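Notebook, February, page 15
Written by Abenezer, for me and for Robel and Davina

Subject this month: putting small things back into their boxes. I want to know if the Stomel policy can do bedroom tidying without a person standing near the stop button.

Morning. We started 11:20, later than planned, because the charger for the second gripper was left at Drinden. Sosina brought it. Total of demonstrations is now 1,604, of which 255 are on soft surfaces such as beds and sofas. I think this is still too few. On a hard table the policy closes the fingers at the correct height almost every time. On a mattress the height changes when the object presses down, and the policy does not expect it.

Plastic packages are the worst. The clear film gives bad depth, and the bubble wrap inside gets smaller when squeezed, so the width at closing tells us little. Robel suggests to close slowly and stop on motor current. I agree, but it adds roughly two seconds for each pick.

Kirsten asked to keep patterned sheets in the set. She is right, plain white sheets made the results look better than they are.

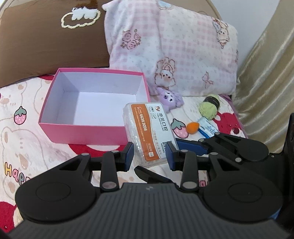

Can a machine tidy a bedroom by itself yet?
For hard boxes and bottles it is close, but with soft packages on a soft bed I would still keep a person in the room.

To do: ask Amarasinghe for the softer finger pads, the quote is expired. Repeat the slow closing test with the lid of the box half shut. Davina has the Numevby logs on her laptop, please copy them to the shared disk before she travels.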